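The Attic Set

By the time the second batch finished, Seul-gi Woo had stopped expecting good news from it. She opened the log anyway, with her coat still on.

The batch held 1,476 runs. Each one put the simulated gripper somewhere over the wooden frame in the attic room, gave it a target point, and let the policy take it there. The question was simple enough to fit on the card taped to her monitor: does it know how far away the gray is?

Wood was easy. The beams had grain, and the grain gave the depth network something to hold on to. The panels between the beams had almost nothing. In the first batch, the policy had treated a panel as open air and driven the fingers straight down through the place where it ought to have stopped. The simulator counted that as a collision, reset the arm, and started over.

Julián Arroyo had come up with the fix in August. Train on two views from every approach instead of one, he said, and punish the network when the two disagreed about the distance to the same point. He called it the Lu term, after the street he lived on, and the name had stuck in the code.

Seul-gi pulled up the first view from run 400.

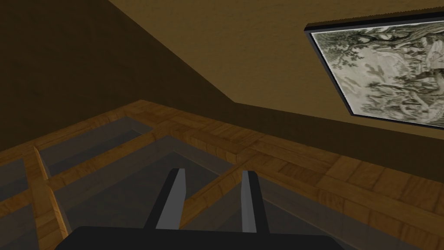 Wyn Gough was on the call by then and did not think much of the test. One room was one room, Wyn said. The network could have learned the attic, slope and parquet and all, and still know nothing about gray panels in general. Had anybody tried it with the grain taken off the beams?

"It's on the list," Seul-gi said.

"Then I'd move it up the list."

She wrote it down. Then she sorted the runs by depth error and read from the bottom, where the worst ones were. In the first batch the bottom had been all panels. Now there were 31 failures in the whole set, and 24 of them had nothing to do with panels. The policy had come in too low over a beam and clipped it with the outside of a finger. That was a planning error. She could live with planning errors, and they belonged to Bo-ram Heo.

The other seven were panels. She went through them one at a time, the two views side by side with the depth maps under them. In six, the views had been so close together that the new term had nothing to compare. The last one she couldn't explain. The views were well apart, the network agreed with itself, and it was wrong by the width of a beam.

She opened the second view for that run and made it fill the monitor.
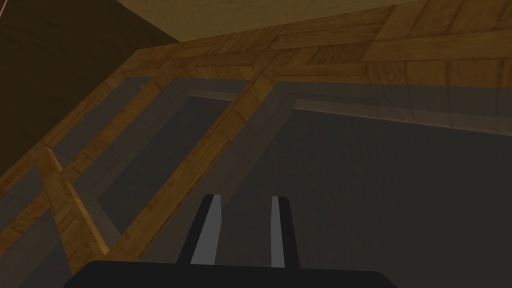 Attic set, second batch. Gripper open, gray panels between the beams.

She looked at it until her tea was cold. Then she called Julián.

"Both views can be wrong the same way," she said.

"How many?"

"One."

He was quiet. She could hear a train announcement behind him.

"One out of all of them," he said. "We can report that."

"We have to say what it is, though. The term checks that they agree. It doesn't check that they're right."

"So put that in. Put it in the limitations and put Wyn's thing in too, before the reviewers do."

She took her coat off then and sat down properly. She copied the run number into the draft, under a heading that had been blank for weeks, and queued a third batch with plain beams. The machine gave it a start time of ten past four in the morning. She set an alarm for six and went to find something to eat.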